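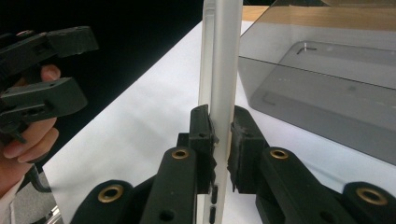 4.2 Thin Parts at the Packing Bench

Most published results on bench work use blocks, cups, and boxes, and those shapes tell a shop owner very little about the small flat goods that fill an order shelf. We chose thin molded parts for the second set of trials after talking with Zulema Lucero, who runs packing at Ullside and had listed them as the items her staff would most like to hand off. A thin part held upright leaves a two-finger gripper only the side edges to press on. In Figure 3 the black pads close on the two sides of a tall, frosted white piece, near its lower end, and the face of the piece is left uncovered. The grip is good for setting a part into a slot or against a divider. It is a poor one for turning the part over, and our operators differed on how to go about that step. Barreto let the part down flat and picked it up again from the other side. Halász passed it between two grippers, which took less table space but needed both hands free.

We recorded 2,364 attempts at the bench and kept 2,305 after dropping those with missing finger-width data. Each attempt was labeled by the operator and again by a second reader, and disagreements went to Brandão. A policy was then trained on the kept set and run for 100 trials on parts it had not seen. It did well when the part started upright in a rack. Results were much weaker when the part started flat, and most of the lost trials ended before the fingers had closed on anything. The Drilach baseline showed the same pattern.

Pad wear was not controlled. We replaced pads every 500 attempts, a schedule taken from earlier work at Plernness, and the foam was often ragged well before that. Torn foam changes where the first contact falls, and on a part this thin a small shift matters. We would use a shorter schedule if we repeated the study.

Figure 3. Work at the packing bench: a thin part held upright by its edges, and a clear phone case lying open side up between the fingers. 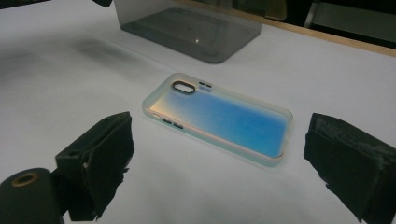 4.3 Clear and Tinted Surfaces

Clear plastic was the second source of error. A transparent case on a white table gives the camera little to work with apart from its rim and the dark edging of the camera cutout, and the policy tended to aim for the cutout. Adding a depth channel did not help. Training with more varied table colors helped somewhat, though packing benches are often white and we do not expect shops to repaint them. For now we would leave flat, clear items to a person and give the machine the racked ones.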